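Noviembre, 16:40. Cuaderno del banco Drukora

Segunda tarde con el desmontaje de ordenadores viejos. La pregunta de siempre: ¿puede ya el brazo con una faena de taller que cualquiera de nosotros hace medio dormido? Pues a ratos. De 40 intentos con la tarjeta de expansión, 10 limpios. El resto, o la pinza resbala o se me para por fuerza (he bajado el límite a 60 N, quizá me he pasado -- mañana lo subo un poco).

Lo que me trae loco son los cables. Los tornillos bien, los pestillos regular, pero un cable blando cambia de sitio en cuanto lo rozas y el plan ya no vale. En Hillmont dicen que lo resuelven con más demostraciones; ellos llevan 700 y yo sigo sin verlo claro, la verdad.
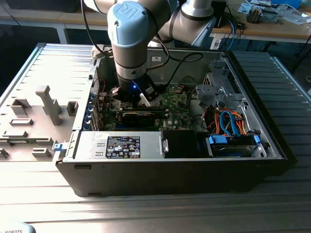 Pinza sobre la placa base, torre tumbada y abierta. A la derecha, la maraña de cables.

Pendiente: pedir a Arport dedos más finos y repasar la calibración de la muñeca. Ah, y guardar los registros de hoy en la carpeta Ogunleye, que luego no los encuentro!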